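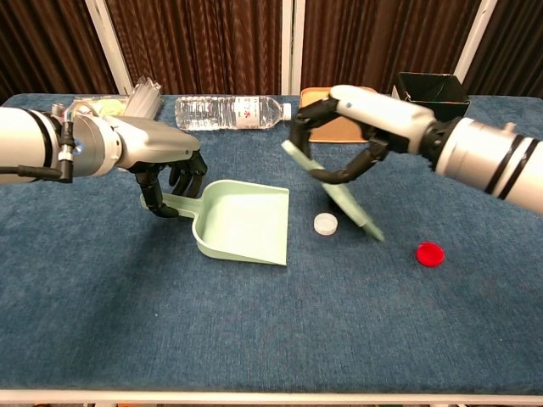
Two robotic arms and a mint-green dustpan on a blue-carpeted table.

About us

Ngau is a research and drafting office for local and regional government. We write, check and maintain the texts that councils and assemblies work from: standing orders, schemes of delegation, by-laws, motions and the notes that explain them. We do not campaign, and we take no position on the policies our clients adopt.

What we do

Most of our work falls under procedure. A council changes the size of a quorum in one chapter of its standing orders and leaves the old figure in another. A by-law refers to a section that was repealed two terms ago. We read the whole set of documents, list the conflicts, and propose wording that removes them. The client's own legal officer signs off every change.

We also prepare comparison papers. A member who wants to move a motion on recall, term limits or joint sittings will usually ask how other assemblies have handled it. Our papers set out the wording used elsewhere, the majority required, and the stage at which each text was amended. They run to 6 pages at most, with sources in an annex.

Kukik

Kukik is our index of procedural texts. It holds more than 3000 documents from 169 councils and assemblies, each split by clause and marked with the dates on which the clause was in force. Repealed clauses stay in the index and are labelled as repealed. Clients can search by subject, by voting threshold or by the body that adopted the text. Where a source document is unclear or incomplete, the entry says so and the gap is left open.

Cilora

Cilora is the tracking service built on top of Kukik. It follows a motion from notice to final vote and records each amendment against the text it alters. Clerks use it to produce the version of a motion that is in front of the chamber at a given moment. It does not predict results or score members. At present 79 bodies have an active account.

People

Titilayo Ogunleye is director. She was a committee clerk before joining Ngau and is responsible for all published papers.

Afiq Liem heads the drafting desk. Requests for new standing orders or a full review go to him first.

Yusri Nasution maintains Kukik, including the clause numbering rules and the corrections log.

Gilang Simanjuntak runs Cilora and its training sessions for clerks and deputy clerks.

Jasper Postma handles contracts, invoicing and data protection requests.

How we are paid

Drafting work is charged at a fixed fee agreed in writing before we begin. Kukik and Cilora are charged by yearly subscription, set according to the number of seats in the chamber. We do not accept work from political parties, candidates or campaign groups. The office is owned by its staff. Our only outside shareholder, Ivano, holds a minority stake without voting rights.

Corrections

If a clause in Kukik is wrong or out of date, send the name of the body, the clause number and a copy of the adopted text. Corrections received before 15:00 are normally entered the same working day. The corrections log is open to all subscribers and is republished in full each October.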